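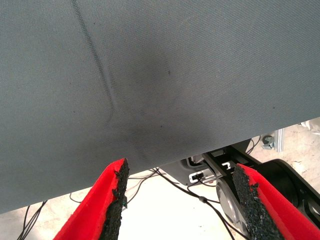

Fionnuala Ní Chonaill says a mark on grey cloth is only ever finished with when you've stopped looking at it, and that most people stop too early. She has said it to every new starter at Grunard since we opened, usually while they're holding a damp cloth and hoping to go to lunch.

She has a point. Grey is what people choose when they want to stop thinking about the upholstery. It goes with the carpet, it goes with the other grey, and it's supposed to hide things. It hides crumbs for a week or so. It doesn't hide a hand, a head, a cup of tea or the place where the dog leans. A broad soft smudge with no proper edge is the most common thing we're called out to, well ahead of red wine, which gets all the publicity.

About Grunard

We clean, press and re-cover fabric panels and upholstery. Screens, dividers, headboards, bench backs, the padded bits of reception areas, the sides of sofas that face the hallway. If it's cloth stretched over something flat, or something that used to be flat, we'll have a look at it.

The business was started by Gearóid Ó Briain, who had come out from Galway to fit office partitions and found himself being rung up afterwards by the people who had to sit beside them. They wanted to know how to get the marks off. He didn't know, so he went and found Fionnuala, who did. She had spent years in a theatre workshop getting greasepaint out of velvet and considered office dividers a sort of holiday. She has since changed her mind.

The name came from the sign on the first shed. There was no money to replace it. The previous Grunard sold irrigation fittings, and we still get the odd call about a pump.

What we do, in the order we do it

First we look. This takes longer than customers like. We look at the cloth straight on, and then along it from a low angle with the blinds open, when a weave shows you everything it's been keeping to itself. Specks, for instance. Specks sitting on top of the weave come off with a soft brush. Specks that have worked their way in are a different job and a different line on the quote.

Then we ask what's been put on it already. Please just tell us. We've heard dish soap, window cleaner, baby wipes, bicarb, shaving foam and a product bought at a market that was also meant to be good for boats. We won't say anything. Gearóid may breathe in through his nose, but he does that at the weather as well.

Then we vacuum, test a patch where it won't show, and work from the outside of the mark towards the middle. Going from the middle out is how a small mark becomes a large one with a tidy ring around it, and we have paid for a couple of new holidays out of those rings.

Creases come last. A fold pressed into a panel will sometimes relax with steam and a flat hand. Sometimes it won't, particularly if the panel spent a summer leaning on a wall behind a filing cabinet. A seam is a seam and is meant to be there. We've had more than one person ask us to iron out a seam, and we have more than once spent ten minutes trying before somebody ran a thumb along it.

What it costs

Our standard visit covers up to 3 panels. After that we charge by the panel, and we'll tell you the price before we unload the van. Re-covering costs more than cleaning, obviously, and if a panel isn't worth re-covering we'll tell you that too, in a kindly voice.

The biggest job we've taken on was the Winumar offices, which had 1,071 panels over several floors, every one of them described in the original order as "charcoal mist". By the second week the crew could no longer agree on what colour anything was. Winumar were very decent about it and kept us in biscuits. All up we cleaned nearly 3,170 panels last year, if you count the ones we had to do twice, and Fionnuala does count them. She keeps a separate list.

Where the cloth comes from

For re-covering we use a diagonal weave from a small mill near Bragança, in Portugal, that Gearóid found on what was supposed to be his honeymoon. It's heavy, it takes steam without sulking and it comes in 14 colours, of which our customers have so far ordered grey, the other grey and, on one occasion, green. The green was for a dentist. It looked terrific and we bring it up whenever we can.

We also stock Hiltitz lining for the backs of panels, where it's never seen by anyone except us and the person who moves the desks.

A few things we don't do

Leather. Carpets, although we'll walk on them carefully. Curtains, after January. Anything with a pattern of ducks; this is a personal matter of Fionnuala's and she'd prefer not to be asked.

We also don't sell a spray. People are always a bit let down by this. There's a clean white cloth, lukewarm water, and blotting for longer than you feel like blotting, and after that there's us.

Finding us

The workshop is behind the tile place, second roller door along. If the door's halfway down we're in, just duck. If it's all the way down, we're out on a job or Gearóid has gone to get the mail and got talking. You can drop off small panels from 7.30 in the morning. Write your name on a bit of tape and stick it to the back, please. On the back.

Words by Gearóid Ó Briain, corrected by Fionnuala Ní Chonaill
Last updated in January

4 comments | 11 shares

© Grunard Panel & Upholstery Care. All rights reserved. | Contact us | Back to top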